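Pad delamination (hand-held grippers)

14 shares
0 comments

Pad delamination is a fault in two-finger grippers in which the soft facing of a fingertip pad comes away from the bracket that carries it. It is best known from the Drernorell, a hand-held gripper tool used to record grasping motions for robot training. A run of these faults at the Pallthorpe workshop led to a change in inspection practice in January 2024.

Cause

Felt-like facings are used where a bare fingertip would mark or drop smooth objects. The facing is held by an adhesive layer, and the load on that layer is mostly shear – the object pulls the facing down while the bracket stays put. Dust, skin oil and loose fiber weaken the bond from the outer edge inward. A pad can keep gripping with a good part of its facing detached, so the fault is often found late.

Tilting fingertips hide it further. If one pad swings out of line with the other, the object is held on an edge, and the operator tends to squeeze harder. This speeds up the peeling. 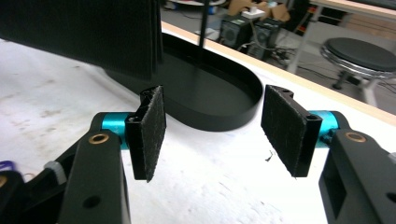 Gripper fingers with dark felt-like pads on black brackets, over a white work table.

Pallthorpe faults

The Pallthorpe workshop logged 7 dropped objects in one week of recording. The first two were put down to operator error. After a glass jar broke, both fingertips were taken off and the facing on one was found to be free along its lower edge. Recordings made with the tool before the fault was found could not be sorted into good and bad, and 200 of them were withdrawn.

The maker, Rao, issued a service note on 11 January 2024. It told users to check the facings before each session by pressing a thumb along every edge, and to replace pads in pairs. The second site, at Flusden, had no drops but found early lifting on two tools.

Safety

The fault is a low risk to the operator, whose hand stays behind the fingers. The main hazard is a falling or broken object. The service note advises against glass and filled containers until new pads have been tested, and against regluing a facing that has lifted.

See also: Grip force; Fingertip wear; Shear load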